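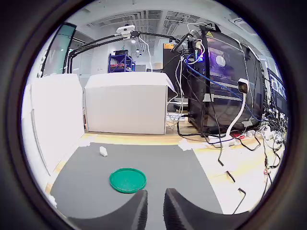 Comment | Waste and Recycling

The case for a standard lid

Public discussion of household waste tends to settle on the large items: the bottle, the tray, the carrier bag. Smaller parts receive far less attention. Lids, caps and closures are sold with almost every container in the kitchen cupboard, yet most collection schemes treat them as an afterthought, and the advice given to residents differs from one district to the next. Some are told to leave the lid on. Others are told to remove it and place it in general waste. A household that moves a short distance may have to learn the opposite rule.

It is the view of this author that the matter should be settled at the point of manufacture. Lids for everyday food tubs and jars should be made to a small number of agreed sizes, from a single type of plastic, and marked on the inner face with the material used. Such a rule would be modest in scope and would ask very little of the public.

The first benefit concerns reuse. Many families keep tubs for leftovers, screws, buttons or seeds, and many of those tubs are thrown away in sound condition when the lid is lost or split. If a lid from one producer fitted a tub from another, a good share of these containers would remain in service for years. Schools and community kitchens, which often hold large stocks of unmatched containers, would gain in the same way.

The second concerns sorting. Small flat objects are easily lost among paper and card, and mixed materials lower the value of a bale. A lid of known size and known plastic is a simpler thing to plan for. Eun-ji Ryu, in a paper circulated to members in July, proposed that 60 per cent of household closures should meet a shared pattern by 2036. That target is reasonable, although the date could be brought forward for dairy and spreads, where the range of shapes is already fairly narrow.

Producers have raised objections, and they deserve a fair hearing. Waltraud Meinecke has argued that the shape of a lid forms part of how a product is recognised on the shelf, and that new moulds are a heavy cost for smaller firms. The point about cost is a serious one. Any rule should allow existing moulds to reach the end of their working life, and firms with fewer than 50 staff should be given longer to comply. The point about appearance is weaker. Colour, print and label would all remain free, and shoppers seldom choose a yoghurt by the width of its rim.

There is also the question of who should keep the standard. It ought to be held by a public body, published without charge and reviewed at fixed intervals. A standard owned by one group of producers would soon become a barrier to the others.

Councils need not wait for legislation. They can agree common wording on lids with their neighbours now, and print it on the next collection calendar.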